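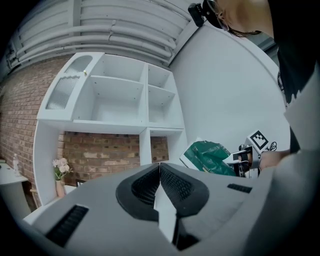

Figure 1. View from one handheld gripper, with a second, marker-equipped gripper holding a green plastic bag.

Kereama Wrist-View Alignment Tools

Purpose
This repository contains the software used at Tulstead to synchronise wrist-camera video from paired handheld grippers and to recover the pose of each tool. Tool pose is estimated from square fiducial markers and refined by visual odometry.

Contents
The accompanying sample set comprises 160 episodes and 2,274 labelled grasp events. Licensed users may obtain it from the Filadgate archive.

Processing
Lens calibration must be completed before marker detection is run. Episodes in which the marker is lost for more than 17 consecutive frames are flagged for manual review and excluded from the default training split.

Known limitations
Pose error increases toward the periphery of the fisheye image. Colour correction is not applied. The Zindale planner interface supports version 2 episode files only.

Last revised 2/27/26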